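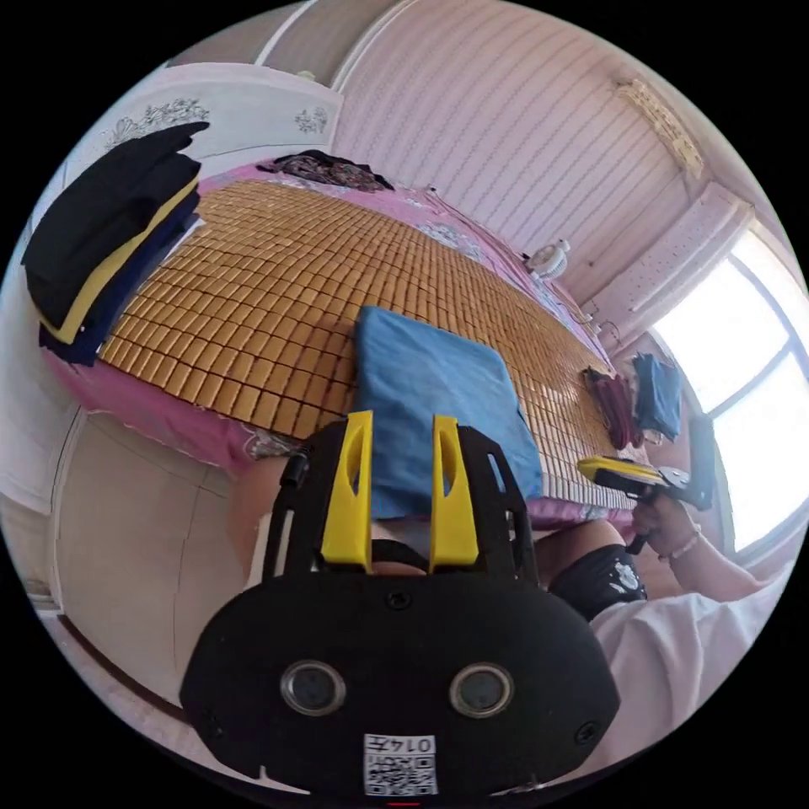 Tuesday, December 29, 2020

Was meant to be having a proper week off, and instead I spent the whole day on folding. No regrets though, it was a good one! The new Soltville clips finished copying overnight (all 1463 of them, which is the biggest batch I've ever had to myself) and I sat down with toast at eight and didn't really get up again till the light went.

The thing I wanted to know was whether it matters which gripper lets go first. Sounds daft written down. But when you fold a cloth with two hand-held grippers, one for each hand, there's always a moment where both are on it and one has to come away, and everybody does that bit differently. Some people drop both corners together and hope. Some hold down with the left and sort of draw the right one out sideways. In the old May batch we never asked for anything in particular, and I've been suspecting for months that the model learned a mushy average of the lot.

So I sorted the new ones by hand. Slow, boring, made my eyes go funny, and I'd do it again tomorrow. The bedroom clips are lovely to work with, by the way. A blue cloth on a bamboo mat gives you such a clear edge – you can see the corner lift before you'd ever spot it on a plain sheet, and the yellow fingers show up nicely against it too. The window is a pain. It goes pure white, and whatever is in front of it gets a bit lost, so I've made a note to look at those separately and not let them muddy everything else.

I trained it twice, once on the lot and once on only the clips where one side stays put until the other is clear. The second set is a good deal smaller, and I fully expected it to do worse. It didn't! On the folds I'd kept back it guessed the next hand movement better, mostly in that last bit before the release, where the old one used to dither. I got up and walked round the kitchen. Then I came back and checked I hadn't mixed up the two folders, which I have done before and will never live down. Folders were fine.

What I haven't got is anything on the real arms. Guessing a movement well in a file is one thing, and the Tinow pair in the lab have their own ideas about cloth. They're locked up till we're back, so it'll have to wait, and I'm trying not to get too attached to the number. It was 90 per cent on the release step, for the record. I've underlined it in the paper notebook, so much for not getting attached.

After lunch (soup, eaten over the keyboard, sorry keyboard) I went through the ones it got wrong. A lot were thick folds, where the cloth is already doubled and the fingers close on several layers at once. The camera rides on the gripper, so once the cloth is standing up between the fingers it hides a fair bit of what's behind it, and I think the model simply can't tell how much it's holding. A person can feel that. The second gripper often has the better view at that moment, so tomorrow I'd like to feed both cameras in together and see if the muddle clears up.

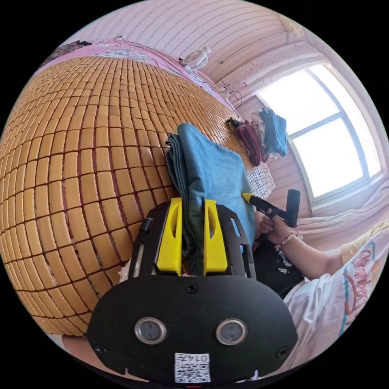 Costigan wrote back at teatime to say that a smaller set will nearly always look tidier if you test it on tidy folds, and would I please run it against the messy ones before I got excited. Which is fair, and annoying, and I should have thought of it before I sent the email with the exclamation marks. I'd held back clips from both kinds but I never scored them apart. Doing it now, it's chugging away behind me as I write.

There's also the matter of Nindport. They want our instructions for their own recording in the new year, and I'd nearly typed in "always let go with the right first". Glad I hadn't pressed send. If the messy test holds up I'll put it in, and if not they can fold as they please and we'll have something to compare with.

Must ring the lab about the key. Must also buy milk. Progress bar says nine minutes left, it has said that for a while, and I'm going to have a bath.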